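Flindover Weather Watchers > Instruments and Siting > Overnight lows reading high after sensor move

tyha
Posted August 5, 2018

I moved my temperature/humidity sensor in the last week of July and the overnight lows have been off ever since. Old position was a post on the north side of the garage, 5 ft above grass. New position is a post in the back yard, same height, also over grass, with the fence to the west. Station is a Kivard with the stock passive shield.

Daytime highs agree with the Prina co-op station within a degree. Lows are running 2°F warmer than Prina on clear, calm nights. On cloudy or windy nights the difference goes away. Before the move I was usually a little cooler than Prina on the clear nights.

Is this a siting problem or has the sensor drifted?

Tae-yang

C. Hodoroaga
If it had drifted you would see it all the time, including on windy nights. You don't, so leave the sensor alone. A difference that only shows up under clear sky and light wind is a radiation or drainage effect. How far is the fence, and what is it made of?

tyha
Solid board fence, 6 ft tall, 42 inches from the post. Concrete patio on the other side of the post, maybe 9 ft away.

C. Hodoroaga
Then you have your answer. The usual rule is that an obstruction should be at least twice its height away, and four times is better. At 42 inches the fence is blocking a large part of the sky on that side. The ground under the sensor can't radiate to the sky as freely as open ground, and the fence gives back heat it took in during the afternoon. The patio does the same on the other side.

jinsol_b
I would not close the case that fast. Prina sits in the creek bottom, and the floor of that valley fills with cold air on exactly the nights he is describing. Being 2°F warmer than a valley station on a clear, calm night is normal for anything up the slope. The odd part is that he was cooler than Prina before the move. My question would be whether the old reading was the good one.

North side of a garage over shaded grass is not a neutral site either. It gets no direct sun from mid-morning on, so the ground goes into the evening with less stored heat.

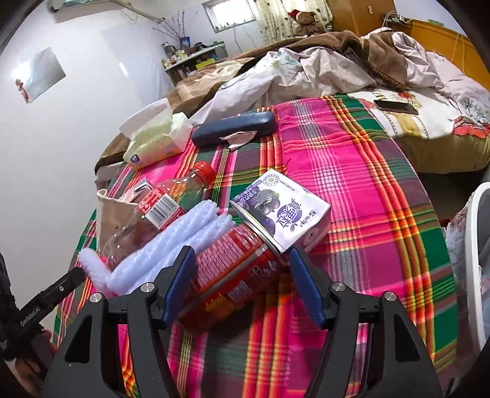

What I would want is a comparison against something other than Prina. Ki has a station at the elementary school at nearly the same elevation as Tae-yang's street. If the difference from the school also jumped at the date of the move, it's the fence. If it didn't, look at Prina.

C. Hodoroaga
The date of the move is the whole point. Prina didn't get up and walk into the creek bottom in late July. It was there before.

jinsol_b
No, but the weather pattern changed that same week. We went from a humid spell with dewpoints near 70 to dry air behind the front. Drier air means stronger cooling in the valley and a bigger spread between valley and slope. Five or six clear nights after a pattern change do not separate the two causes.

Eun-ji Ji
I keep the Ki school record, so I can help with this. I pulled the July and August lows.

Ki minus Prina, clear and calm nights:
July, before the front: +0.4°F
After the front: +1.3°F

That is a small sample on both sides. It does say that part of the change is Prina getting colder and part is something else. I don't know Tae-yang's exact numbers before the move, so I can't split it any finer.

tyha
Before the move I averaged 0.5°F below Prina on those nights. So my change is 2.5 and Ki's is 0.9.

Eun-ji Ji
Then 1.6°F is left over for the move, with a wide error on it.

C. Hodoroaga
Which is what I said, less the decimals.

jinsol_b
You said all of it was the fence. More than a third wasn't. I'll agree the site is poor.

yian.yang
One practical item. If you move the post again, don't just pull it and start over. Put a second sensor at the new spot and run both for a month, swapping the two sensors halfway through so you can take out any offset between them. I did this when I relocated mine and got 33 usable nights of overlap. The correction came out different for highs and lows, and I would have had no idea otherwise.

Also write the move in your station notes with the old and new distances. The file format allows 131 characters in the remarks field and most people leave it blank.

tyha
I have a spare sensor. The only place in the yard that gets 12 ft from the fence is also where the sprinkler reaches. Is that worse?

C. Hodoroaga
Yes, for humidity and for daytime highs on watering days. Change the sprinkler head to a half circle.

jinsol_b
Agreed on that one. Water early in the morning and log the days you do it. If the shield gets wet, throw out that day's dewpoint until it has dried.

tyha
Will do. The second post goes in next weekend – the first stays where it is until the overlap is finished. Eun-ji, could you send me the Ki lows for the rest of August when you have them?

Eun-ji Ji
Yes. They go out with the monthly file, but I can send them weekly if that's easier.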